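Ash catcher worth it on the Hukier beaker?

terpline78
Fri 23 August
I have the 19 inch Hukier beaker and the downstem clogs up fast. Shop wants 40 bucks for the Ireck ash catcher. Anybody running one? Does it hurt the pull?

gravelroad
Had the Ireck for two years. The water in the main piece stays clear for days. You'll feel a bit more drag, but you get used to it. Buy it.

mossback
I'd skip it. It hangs off the joint like a hammer and the beaker wants to tip. Mine went over in December and took the downstem with it. A glass screen in the bowl costs next to nothing and catches most of the mess.

gravelroad
The beaker has a wide base. If it tips, you filled the catcher too high. Mine has never moved.

mossback
Water level was right at the holes. It's a heavy catcher – weigh it yourself.

Vemden_owner
Check the joint angle before you order anything. The Hukier beakers I've seen are 45 degree and Ireck sells both. I bought a 90 by mistake and it sat sideways. The Vemden dry catcher is lighter if weight is what worries you. No water in it, so no extra drag either. It does let more fine ash through.

terpline78
Mine is a 45. Didn't know there was a dry one. How do you clean it?

Vemden_owner
Alcohol and coarse salt, plug both ends, shake, rinse hot. Five minutes. Do it weekly or it gets hard to shift.

mossback
Dry one makes more sense to me. Still say try the screen first.

gravelroad
Screens clog halfway through a bowl. We disagree, fine.

terpline78
Going with the Vemden in 45. Mazandarani has it listed as item 1141, so I'll order tonight and post once I've had it on for a couple of weeks.

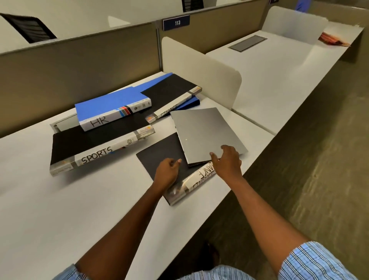
If the fine ash gets bad, I'll add a screen too and say whether it helped.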